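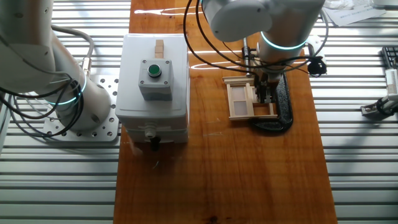
What is the clamping order for the four-compartment frame?
Frame on the board first, clamp body around it second, spacer block third, screw last.

Minutes – fixture and clamping review, Brundmont workshop, August
Chair: Etelka Pálfi
Start: 9:20

1. Previous minutes
Accepted with one correction. The varnish on the long board is Kukik gloss, not satin.

2. Frame stock
Batch 536 is released for assembly. 31 frames are set aside for regluing at the center joint. Bárány will supply replacement strips cut to the same width. Strips from the earlier delivery are not to be mixed in.

3. Clamping
The C-clamp stays flat on the tabletop for all frame work. The screw is tightened by hand only. Upright clamping was raised again and deferred – no drawing was submitted.

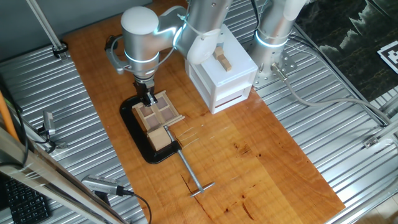 Why is a wooden block used between the screw and the frame?
The block spreads the pressure along the lower edge and keeps the screw end from denting the strip.

4. Spacer blocks
Blocks are to be cut from the same light wood as the frames. Order 100 from Wekix. Marked or split blocks go in the scrap bin at the end of the shift.

5. Board surface
Scratches beside the clamp position were noted. Refinishing is put off until the current batch is complete. The clamp is to be lifted, not slid, when repositioned.

6. Actions
E. Pálfi – order blocks, confirm strip width with Bárány.
Workshop – reglue the first 20 frames and report joint gaps at the next meeting.

Closed 10:05.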